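Fuse Task Joins the Gamura Collection
June 13, 2022
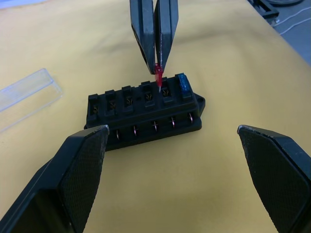 The Gamura group has added fuse insertion to the set of tasks it is recording for its two-arm learning system. Operators guide both arms by hand controls while the wrist cameras and joint positions are logged, and each complete run is saved as one example. The work uses a six-slot block laid on yellow cloth, with the clear cover set to one side. A run can start from a partly filled block, such as one with a blue fuse in the far right slot and a red one on its way in. The contacts inside the open slots are easy to make out from the wrist, and that view is the main one the model will learn from.

Operators have saved 168 runs so far. Another 11 were thrown out, most of them for long pauses in the middle of a move. Hawi Mamo, who runs the collection schedule, asks operators to keep going after a poor approach if the fuse can still be lined up. Runs with a correction in them are kept and tagged. If the fuse is dropped off the cloth, the run ends there and should be marked as a drop.

The block should not sit the same way every time. Turn it and move it between runs, and change which slot is filled at the start. An early batch from January had the block square to the table in nearly every run, and the model trained on it did poorly once the block was turned at an angle. That batch is still on the Sisar server but is no longer used for training.

Declan Bickerstaff has changed the labeling form. Slots are now numbered from the left as seen from the wrist camera of the arm that is not holding the fuse. The old form left this up to the operator, and 6 runs had to be relabeled. The form also has a new field for fuse color. Please fill it in even when only one color is used.

Grip pads should be checked at the start of each shift. Wear near the fingertips is fine as long as the fuse does not rotate when it is held. Spare pads are in the Iment cabinet, second drawer, and the sign-out sheet is inside the door.

Next on the list is closing the cover, which will need both arms on the part at once. Operators who have finished the Farooqui training module and want time on that task should write to Hawi with the shifts they can work. There are 2 stations open.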